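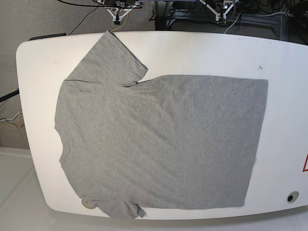

Qui peut participer à l'étude sur l'entretien du linge à la maison ?
Toute personne majeure qui habite dans la région, qui lave elle-même la plus grande partie de son linge et qui peut tenir un carnet pendant sept semaines.

Appel à participation : carnets de linge

L'atelier de recherche Larkosine cherche des foyers pour une étude sur la manière dont on lave, sèche, repasse et range les vêtements de tous les jours. L'étude commence en février et elle est ouverte aux personnes seules, aux couples, aux familles et aux colocations. Dans une colocation, une seule personne tient le carnet, mais les autres doivent être d'accord que leurs habits y soient mentionnés.

Je m'appelle Pylyp Derkach et je coordonne l'étude avec ma collègue Rhona Skinner. Nous travaillons depuis quelques années sur la durée de vie des textiles ordinaires : t-shirts, draps, serviettes, chaussettes, vêtements de travail. Sur les habits de fête et les costumes anciens, il existe déjà beaucoup de livres. Sur un t-shirt qu'on porte le mardi et qu'on relave le samedi, on trouve assez peu de choses, et ce sont souvent des mesures faites en laboratoire, avec des machines qui tournent toujours de la même façon. Nous voudrions comprendre ce qui se passe dans les vraies cuisines, salles de bain et buanderies.

Ce que nous demandons

Vous recevez un carnet papier. Après chaque lessive, vous notez la date, le programme, la température, le produit utilisé et la dose, même approximative. Vous notez ensuite comment le linge a été séché (sur un fil, sur un étendoir, en machine, sur un radiateur) et s'il a été repassé ou non. Il faut compter cinq minutes par lessive.

Au début de l'étude, vous choisissez trois vêtements que vous portez souvent. Pour ceux-ci, le carnet est un peu plus détaillé : combien de fois porté avant lavage, taches, bouloches, coutures qui lâchent, couleur qui passe. Vous continuez de les porter comme d'habitude. Prière de ne pas les ménager pour nous faire plaisir.

Il y a aussi deux entretiens, un au début et un à la fin. Le premier se fait chez vous, si vous l'acceptez, et dure une heure et demie. Le second peut se faire par téléphone. Les entretiens sont conduits par Rhona Skinner ou par Wajid Bhutto, en français ou en anglais. Pour le russe et l'ukrainien, il faut me le signaler à l'inscription.

Qui nous cherchons en particulier

Nous avons déjà assez d'inscriptions de personnes qui possèdent un lave-linge récent et un sèche-linge. Nous serions très contents de recevoir aussi des candidatures de :
personnes qui vont à la laverie automatique,
personnes qui lavent à la main, entièrement ou en partie,
foyers avec un bébé ou de jeunes enfants,
personnes qui travaillent en uniforme ou en blouse et la lavent chez elles,
personnes de plus de 65 ans qui n'ont pas changé leur façon de faire depuis longtemps.

Les hommes sont peu nombreux parmi les inscrits. Nous ne fixons pas de quota, mais nous aimerions bien que cela change.

Qui ne peut pas participer

Les employés d'une blanchisserie ou d'un fabricant de lessive ne peuvent malheureusement pas être retenus, de même que les personnes qui prévoient un déménagement avant la fin du carnet. Si vous partez en vacances une ou deux semaines, cela ne pose aucun problème, on prolonge simplement d'autant.

Indemnité

Chaque foyer reçoit 300 euros, versés en deux fois : la moitié après le premier entretien, le reste à la remise du carnet. Si vous arrêtez en cours de route, la première moitié vous reste acquise. Les tickets de laverie ne sont pas remboursés en plus, nous en sommes désolés, le budget ne le permet pas.

Vos données

Les carnets sont recopiés sans le nom ni l'adresse. Dans les publications, chaque foyer porte un numéro. Vous pouvez demander le retrait de votre carnet tant que le rapport n'est pas imprimé. Les originaux sont gardés dans les locaux de Larkosine et vous pouvez récupérer le vôtre à la fin si vous y tenez ; certaines personnes de l'étude précédente l'ont fait.

Comment s'inscrire

Écrivez une lettre ou un courriel de quelques lignes, en indiquant votre âge, le nombre de personnes dans le foyer, comment vous lavez votre linge et les heures où l'on peut vous joindre. Il n'est pas nécessaire d'envoyer un CV. L'adresse est celle de l'atelier : Larkosine, bâtiment Varkel, bureau 905, à l'attention d'Afonso Abreu, qui reçoit les candidatures. Vous pouvez aussi déposer votre lettre à l'accueil du bâtiment, le matin.

Nous répondons à tout le monde, mais parfois avec un certain délai. Les foyers retenus seront appelés pour fixer le premier entretien, et le carnet leur sera remis ce jour-là.

Annonce publiée le 21 janvier 2010.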